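## Table-clearing set: where we are

*From the Anau bench notes, 8th May*

The kitchen set reached 199 recorded runs last week. The goal is still 2000 before we start the second round of training, so there is a long way to go, but the pace is better than it was in February, when most of a day went into resetting the table between runs.

For readers who missed the last issue: the set is meant to teach the arm to pick up ordinary kitchen things and put them somewhere sensible. A person guides the arm through each task, and the system records the joint positions, the gripper state and the video together. The model then learns from all of it. No one writes out the steps in code. If the person hesitates over a bottle, the hesitation goes into the data as well, and we have seen earlier versions of the model copy it.

Of the 199 runs, 156 passed review. The rest were dropped, mostly for two reasons. Either the gripper closed before it was lined up, or the recording started late and missed the approach. Mohsin Gondal has changed the start routine so that the recorder has to report ready before the arm will move. That should take care of the second problem. The first one is a matter of practice.

We use toy food along with the dishes. It keeps its shape after months of handling, and a dropped piece doesn't mean stopping to clean up. The drawback is that toy fruit is lighter and stiffer than the real thing, so we don't expect the grip settings to carry over without more work. The layout on the table stays fairly loose on purpose — a model that has only seen the mug in one spot will reach for that spot whether the mug is there or not. 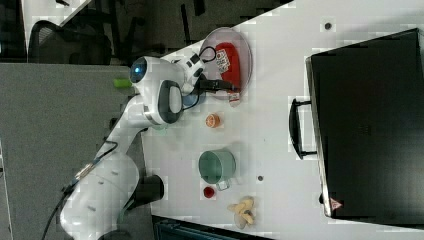
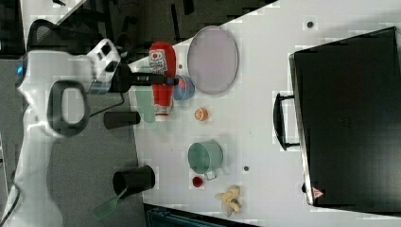

The same kind of work, from other angles:
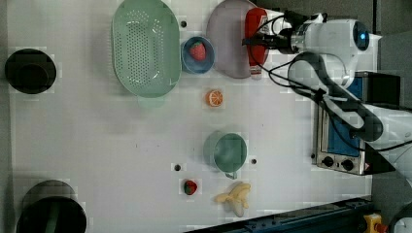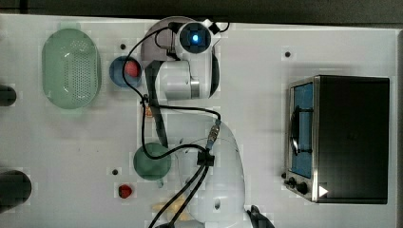 Ilgın Canpolat wrote in after the last issue to ask why we throw out the failed runs at all. In her view a model that only sees clean pickups has no idea what to do when one goes wrong, and she would keep every run where the person misses, backs off and tries again. Her own group at Siltesitz kept theirs in a separate folder and mixed a few back in later. "You can always leave them out of training," she wrote, "but you can't get them back once the disk is wiped."

We think she is right about the recoveries. Starting with the next batch, a run with a miss followed by a good second try will count as usable, with a tag that says so. Runs where the recording itself is broken will still be dropped. Percy Paucar is going back through the rejected runs to see which ones can be saved under the new rule. Nothing has been deleted so far.

A few practical points for anyone booked on the bench this month:

- Move at least 4 items between runs. Turning a cup the other way counts as a move.
- Write the task line before you record. "Pick up the bottle" and "put the bottle on the plate" are separate tasks and need separate lines.
- If you bump a camera, stop and tell Haris Bugti. The calibration takes a few minutes to redo, and runs recorded with a shifted camera are hard to spot later.
- Upload at the end of your session. The local drive is nearly full.

The next batch will go through the Astik review tool, so rejected runs will come with a written reason. Logins go out by email before your first session.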